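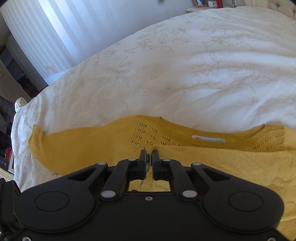 R. Marchand

Notes from the Clivwood demo visit
2024-02-01

These go with the lecture on grasping soft things. If you missed the visit read all of it, if you were there read the second half, the homework comes out of that.

Setup first. Clivwood does the collecting, Fulerano does the training. Hand-held gripper, no arm on it at all, a person carries it and does the chore. Real bedroom, real bed. The arm only shows up later, at Fulerano, and we did not see it run. Some of you asked. Maybe December.

Task of the day — fold a sweater. Yellow knit, laid flat on the bed front side up, lacy openwork at the neckline and across the upper chest. They start with a pinch on the sweater, two fingers closing on a fold of knit so it bunches into a little crease. Get that pinch in your head, most of what follows is about it.

Pinch vs. scoop. A pinch needs a fold to close on. Flat cloth on a flat table gives you none, so you press down and close and hope the cloth buckles. A bed is softer, fingers can push in a bit. Easier to grab, but easier to grab the duvet too. Write that down, it comes back.

Failures they listed for us:
grabbed both layers when you wanted one
grabbed sweater plus duvet
finger tip caught in an eyelet (lace only, plain knits fine)
let go too early, cloth slides back

Numbers. 684 recordings of this one task so far. 40 were thrown out, mostly the second kind of failure. One fold takes a practiced person 18 seconds. Beginers a lot longer, and Clivwood keeps the slow ones too.

Why white on white is hard — not our case, yellow on a white duvet is a gift. But the duvet has its own stitched pattern, vines and flowers, and light from the window puts a shine on it. Both move with your viewpoint in different ways. Pattern stays on the cloth, shine does not. Go back to week 2 notes on specular highlights if thats fuzzy.

Labeling is done in Flemeo. You mark the frame where the fingers close and the frame where they open, nothing else. I had expected more marks than that. They said the rest can be worked out from finger width.

Homework, one page:
a) Pick a garment you own. Where would you pinch first, and where second?
b) Which of the four failures is most likely with it?
c) What would you change about the surface under it?

Drawings fine. Hand in at the start of the next lecture, paper please.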